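7월 작업 노트, 핸드헬드 그리퍼 데이터 수집 / 손목 카메라 궤적 복원

오전 9시 시작. 지난번에 남겨 둔 문제부터 다시 본다. Grirel 파이프라인으로 궤적을 복원하면 상판 가까이 내려가는 구간에서 위치가 튄다. 높이 방향보다 수평 방향이 심하고, 그리퍼가 상판을 따라 천천히 미끄러지듯 움직일 때 재현이 가장 잘 된다. Bastien Hoarau는 시간 동기 오차를 의심하는데, IMU와 영상 타임스탬프를 다시 맞춰도 튀는 위치가 그대로여서 나는 특징점 쪽을 먼저 보기로 했다.

조건 정리. 에피소드 200개, 물체 없음, 집기 동작 없음. 그리퍼는 벌린 상태로 고정. 특징점 상한은 프레임당 800으로 두고, 나머지 파라미터는 Fukach 세트와 동일하게 유지. 손가락 영역 마스크는 기존 것(버전 2)을 그대로 사용했다. 마스크가 손가락 윗면까지만 덮고 링크 암 쪽은 비어 있다는 점을 이번에 알았다. 수정 필요.

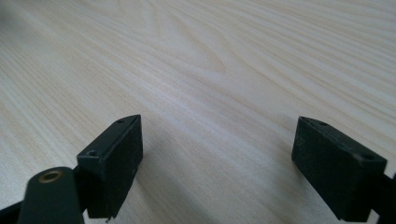 상판 근접 구간. 그리퍼 벌림, 파지 물체 없음. 왼쪽 아래 링크 암의 황동색 부싱이 마스크 밖에 있음.

나뭇결이 왼쪽 아래에서 오른쪽 위로 길게 흐르는 상판이라 특징점이 결을 따라 줄지어 잡힌다. 결에 직각인 방향으로는 구속이 되는데 결과 나란한 방향으로는 매칭이 미끄러진다. 결이 V자로 모이는 무늬가 시야에 들어오면 오차가 줄고, 벗어나면 다시 늘어난다. 먼 쪽은 결이 흐려서 거의 기여하지 않는다. 상판 자체의 대비가 낮으니 검출기가 부싱 테두리와 손가락 윗면 나사 구멍 쪽으로 몰리는 것도 확인. 나사 구멍은 마스크로 제거되지만 부싱은 살아남는다. 카메라에 대해 정지한 점이므로 해가 "움직이지 않음" 쪽으로 끌려간다.

확인 실험. 부싱 영역만 손으로 지우고 같은 200개를 다시 돌렸다. 튐은 줄었으나 결 방향 드리프트는 남았다. 원인이 둘로 나뉜다고 보는 게 맞다. 마스크 누락은 급격한 튐, 결 무늬는 느린 드리프트. 동기 오차 가설은 아직 버리지 않는다. Bastien이 Besnard 쪽 로그로 따로 확인하기로 함.

오후 2시. 상판 가장자리에 Grulline 마커 시트를 붙이고 에피소드 5개만 시험 수집. 마커가 보이는 동안은 드리프트가 사라진다. 다만 학습 영상에 마커가 남는 것이 마음에 걸린다. 정책이 마커를 위치 단서로 쓸 가능성을 배제할 방법이 지금은 없다. 무광 매트를 까는 안도 나왔는데 배경 분포가 바뀌므로 보류.

할 일
- 마스크 버전 올리기. 링크 암 전체 포함, 벌림 폭에 따라 변형되도록.
- 결 방향 공분산을 따로 기록. 지금은 스칼라 하나로 합쳐져서 보이지 않음.
- 상판을 직각으로 돌려 놓고 같은 궤적 반복. 드리프트 축이 따라 돌면 나뭇결 원인 확정.
- 손가락 패드의 흰 점과 긁힘도 특징점으로 잡히는지 확인. 마스크 안쪽이라 영향은 없을 것으로 보이나 경계 픽셀은 모름.

상판 회전 실험은 마스크 수정 후에 진행. 순서를 바꾸면 두 효과가 섞인다.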